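Robots & Automation > Kits and Services > Small Shops
Home | Topics | Ask the Community | Recent | Log in

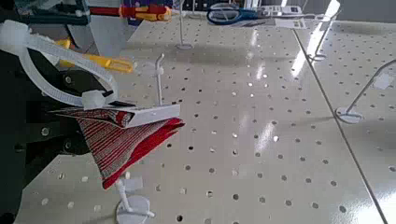 Clirkora arm service, is it worth it for a small hardware store?
I run a small hardware store and I've been going back and forth on the two-arm service from Clirkora, the one where they set up the arms for you and teach them your own pegs and packages. My worry is soft goods. A screwdriver is one thing, but anything cloth, like that red-and-white striped piece folded over the white hanger bar in the gripper, has a way of sagging just where you don't want it. They quoted me $2495 for setup plus $217 a month, and for a store my size that takes some thinking over! Has anybody lived with one? 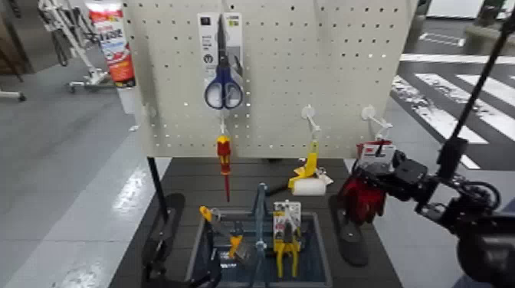

Pegboard stand with the tray in front, right arm at the board

I'd also love to know how it does when pegs sit close together, because my boards are packed pretty tight and I'm not about to redo them all.
Posted by nailbin_mom, 2/7/20

Riltow_Rick
Hi there, and welcome! We've had the service since July and on the whole I'm happy with it. Hard tools on a header card went well from the first week. Gloves took longer, and I'd ask them to train on your real stock, in the real packaging, before you sign anything. 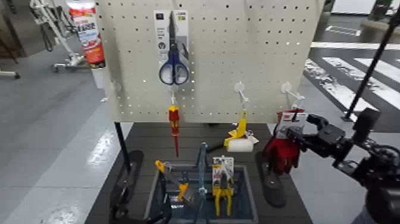
They did 120 practice hangs with ours and it still fumbled the floppy ones now and then, though a stiffer card helped a lot. On spacing, leave an empty peg between items at first (I know, I know, you said packed tight) and close things up once you trust it. The monthly fee does cover phone help, and they've been very patient with me. 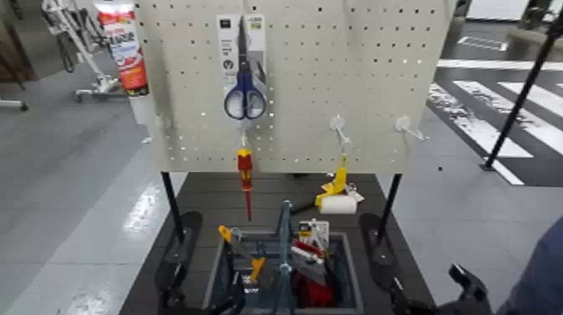
Tool caddy between the two grippers, two pegs still free

pegboard_pete
too much money. get a kid after school

Ševčík
We looked at Clirkora and ended up buying the Jarko kit for $1541, no monthly fee. Fair warning, you do all the teaching yourself, and it ate most of my evenings for a good while. If you enjoy tinkering you'll have a fine time with it. If you have a store to run, I'd lean toward the service and see if they'll knock something off the setup.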